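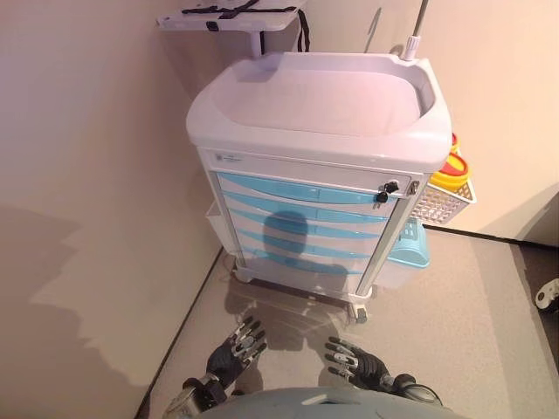 Drawers on second-hand clinic cart roll open when moved, and lock won't turn

Asked in Furniture and Storage, March

I bought a used drawer cart from a clinic clearance to keep my sewing and leatherwork gear in. The seller's sheet says Omari, 2016 model, but I can't find any manual for it online. It cost me 300 dollars plus petrol to get it home to Cando, so I'd like to keep it going.

Two problems. First, when I push it over the strip between the hallway and the back room, the second and third drawers slide out a few centimetres. The others stay put. Second, the lock turns part of the way and then stops. I don't want to force it and snap a key off in there.

The drawers run on plastic runners as far as I can tell, no ball bearings. I've got thread and bobbins in the second one and hand tools in the third, so the third is fairly heavy. The floor is old and isn't level. I've wiped everything down with dish soap and warm water but haven't taken anything apart.

Is this worth fixing, or do I tie a strap around it and live with it? I move it most days because the back room is also where we eat.

3 answers

Answer 1 (accepted, 8 votes)

Worth fixing. I looked after supply carts in an aged care place for a good few years and these two complaints usually come together.

Start with the lock. On most carts like this the lock works a long bar that runs up one side behind the drawer fronts. When you turn the key the bar moves and a tab on it catches each drawer. If one drawer is not all the way home, the tab hits it and the key stops part way. So before you blame the lock, empty the second and third drawers, push every drawer in hard with the flat of your hand, and try the key again. If it turns now, your lock is fine and the drawers are the problem.

If it still stops, take all the drawers out. Most lift up at the front once they are fully extended, but some have a small lever on each runner that you press. Look down the back with a torch. I have found syringe caps, labels, pens and once a whole roll of tape back there. Anything that size will hold a drawer off by enough to stop the bar.

While the drawers are out, wipe the runners with methylated spirits on a rag and let them dry. Use a dry silicone spray on the plastic, just a light pass. Don't use cooking oil or the general purpose stuff in the blue can. It feels good for a week and then collects lint, and with sewing gear you will have plenty of lint.

For the rolling out, look at the back end of each runner. There is normally a little hump or dip that the drawer drops into when it's shut. On a used cart the hump wears down on whichever drawers got opened most. You can swap the drawers around if they are the same height and see whether the fault moves with the drawer or stays with the runner. That tells you which part to replace. If you can't get parts, a thin felt pad stuck on the side of the drawer near the back adds enough drag to hold it.

And put the hand tools in the bottom drawer. Heavy things up high make it tippy on a bad floor anyway.

Comment from the asker: Thank you. Pushed them all in hard and the key still stopped, so I pulled the drawers. There was a folded bit of cardboard and a pen lid behind the third one. Lock turns all the way now. The second drawer still creeps out a bit, so I'll try the felt.

Comment: Graphite powder for the lock itself, by the way. Not oil.

Answer 2 (3 votes)

Try Woldegiorgis in Oten for parts. They do office and clinic furniture repairs and have a bin of odd runners and catches. I got a set for a different make of cart there and they fit after I drilled one hole. Take a runner in with you, they won't do it from a photo. There was a part number moulded into mine, 241 and then some letters, so check the underside of yours before you go.

I'd also fix the floor strip. If the cart bumps hard enough to open drawers it will wreck the casters sooner or later. A bevelled strip is cheap and takes nearly no time to put down.

Answer 3 (0 votes)

just use a bungee cord. mine has had one on it for years

Comment: Asker says it gets moved most days, that would get old.

Comment: takes two seconds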